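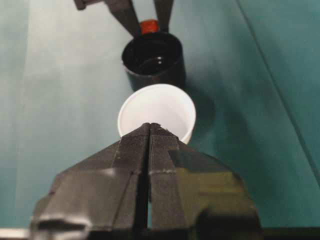 Cups are what finally made our kitchen at Zirnau sort itself out. We're a staff kitchen on the second floor, and since March the arms have been doing the drinks counter: setting out, stacking, clearing. Before that, any cup went anywhere. A plain white cup standing just in front of a black one, like the pair there on the teal, was how I left things for years, and I never gave it a thought because my hands sorted it out for me. An arm wants a bit more help than that! So these are the tips I've been scribbling on the back of the rota.

Give every cup some elbow room

I leave a hand's width between cups now. Fingers need to come in from the side without nudging the neighbor, and (bonus) my own sleeves knock fewer things over too.

Pick paper cups that don't squash

We had a bargain case of 3000 thin ones and they buckled if you so much as looked at them. I bought a sleeve of 200 stiffer ones to try and never went back. Squeeze one near the base, where it's narrow. If it pops back round, it's fine.
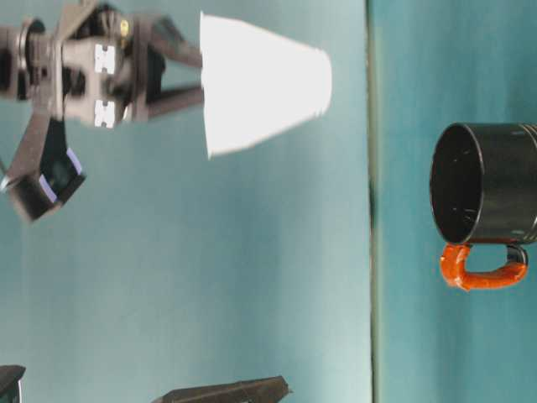 Thenmozhi Amin wrote in to say that at Flesau the cups were the easy part, and what people really minded was losing the walk to the counter and the chat that went with it. I felt that one. We kept a kettle by the window for anyone who wants to make their own, and it's busy every morning.

Keep the counter a plain color

Patterned oilcloth looks cheerful but I found it a pain to keep an eye on. Plain teal shows up white cups and black mugs nicely, and crumbs as well. Pull it smooth at the back where it meets the wall and wipe along the crease at closing.

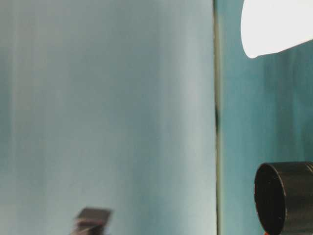 Swap jobs before anyone gets bored

Watching arms all shift is dull, and it makes you grumpy. Leen Haddad and I trade every hour: one of us minds the counter, the other does sandwiches. I've learned to make a decent egg salad out of it, which I couldn't have told you last year!

Write down the little stops

Ours go in an old school notebook. Time, which cup, what you did about it.

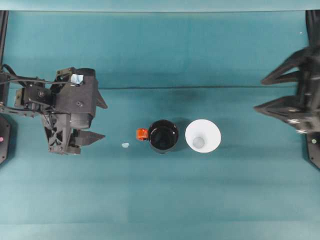
Keep it short or you'll quit by lunchtime. Ratih Goh reads ours through at the end of the week and moves things about on the shelf, and I'd much rather she heard it from us than guessed. If your place is getting arms too, ask early who will be reading the notebook, and ask for paid time to fill it in. We got ten minutes a shift.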